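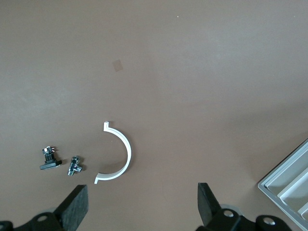 ## White plastic half-ring with a tab at one end - what do I search for?

Moved into a flat in Sillham and found a box of odds and ends. I'd love to sort it properly! The piece puzzling me is white and C-shaped, with a squared lip at one end and a flat flange at the other. There's also a shiny T or elbow fitting and a little black thing with metal pins. Keep or bin?

*Asked Jan 3, 2021 - viewed 400 times*

---

**Seung-woo Ban** (34 votes)

Oh, I love a box like this! I'd try "pipe clip half" or "two-part pipe collar" first. Plenty of those come as a pair, so have a good rummage for a partner. If you measure across the inside of the curve you can match it to a pipe - I've got a drawer full and always write the size on in pencil.

Keep the metal fitting, they're so handy. Take it along to a plumbers' merchant and try it against their threads.

---

**Suvham** (2 votes)

could be off a curtain pole? bin it

---

**Na** (15 votes)

Don't bin any of it yet! The black one might be a switch or a connector, so look underneath for a part number and search that. Mine all live in jam jars, one for plumbing and one for electrical, and it's brilliant when something breaks on a Sunday.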